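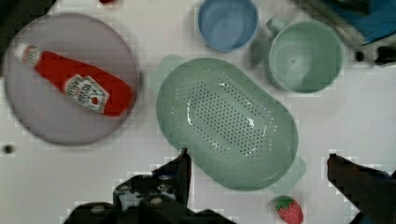
Ketchup bottle on a plate, with a colander.

Unit 3. Thick Sauces and Why They Flow the Way They Do

Reading for this unit: course packet, the section on sauces and dressings. Bring your notes from Unit 2 (starches), as we will use the terms from it.

1. Viscosity

Viscosity is a measure of how much a fluid resists flowing. Water has a low viscosity. Honey has a high one. Both are simple in one respect: if you push twice as hard, they flow twice as fast. Fluids that behave this way are called Newtonian. Cooking oil, milk and plain sugar syrup are close enough to Newtonian that we treat them so in this course.

Temperature matters a great deal. Warm honey runs off a spoon and cold honey does not. When you report a viscosity, always give the temperature at which it was measured. A number without a temperature is not usable and will not get credit in the lab report.

2. Sauces that thin when moved

Ketchup, mayonnaise and mustard are not Newtonian. Their viscosity drops when they are stirred, shaken or squeezed. The term is shear thinning. Tomato ketchup is mostly water with dissolved sugar, salt and acid, plus small pieces of tomato cell wall. At rest those pieces tangle and touch each other and form a weak network. Movement breaks the network apart and lines the pieces up, and they slide past each other more easily.

Xanthan gum does something similar in bottled salad dressings. A very small amount keeps herbs suspended in the bottle, yet the dressing still pours.

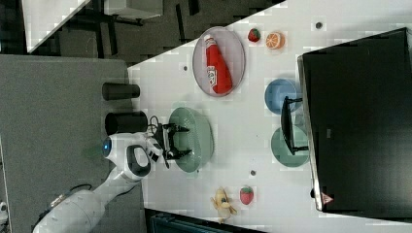
Some of these sauces also change with time. If you stir at a steady speed, the sauce keeps getting thinner for a while, and when you stop it slowly thickens again. This is called thixotropy. Students often mix up the two terms. Shear thinning is about how fast you stir. Thixotropy is about how long you have been stirring. A sauce can show both.

3. Yield stress

Many thick sauces will not flow at all until the force on them passes a certain point. Below that point they act like a soft solid. The force per unit area needed to start flow is the yield stress.

Yield stress explains several things you have seen in the kitchen:

- A spoonful of ketchup holds its shape on a plate.
- Mayonnaise keeps the marks of the knife.
- A full glass bottle turned upside down may give nothing, then a lot at once.
- Mustard clings to a pretzel when water would run off.

A squeeze bottle lets the cook supply the force directly. The opening is narrow, the sauce is sheared as it passes through, and it recovers most of its thickness after it lands. Valves in the cap help stop the flow when the squeezing stops.

4. Water separation

The thin liquid that sometimes comes out of the bottle first is serum. The solid network shrinks slightly during storage and lets go of some of its water. The term is syneresis. You will also see it in yogurt and in cut custards. Shaking the bottle mixes the serum back in. Makers limit it by grinding the tomato solids more finely, which gives more surface to hold water, or by adding a gum or starch where the label rules allow.
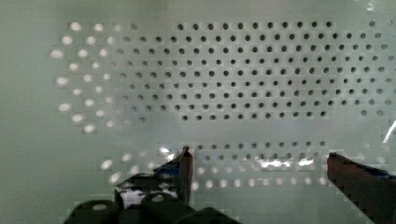 Particle size also affects how a sauce feels in the mouth. Coarse pulp feels grainy even when the sauce is thick. When you strain cooked tomatoes for the homemade batch, use the fine mesh sieve, press gently, and scrape the underside. Do not force skins through. They add bitterness and show up as dark flecks.

5. Lab: measuring spread

We will use a trough test. A gate holds back a fixed amount of sauce, the gate is lifted, and you read how far the sauce travels down a level channel in a set time. A shorter distance means a thicker sauce.

Samples are the Villex ketchup, the Rarno low-sugar ketchup, and your own batch from last lab.

Steps

a. Bring all samples to 20 degrees C.
b. Level the trough. Check it both ways.
c. Fill to the top of the gate and scrape flat.
d. Lift the gate and start the timer together.
e. Read the distance at the center of the sauce, ignoring any thin liquid running ahead of it.
f. Wash and dry the trough fully before the next sample.

Do 3 runs per sample and report the mean. Note any serum you see and how far it ran. For the shaken sample, start within 2 minutes of shaking.

Questions about the written report go to the lab section leader. Reports are due at the start of the next lab.

Food Science Teaching Office, Bautista Hall, Room 469 | Copyright, course staff. For class use only. | Back to top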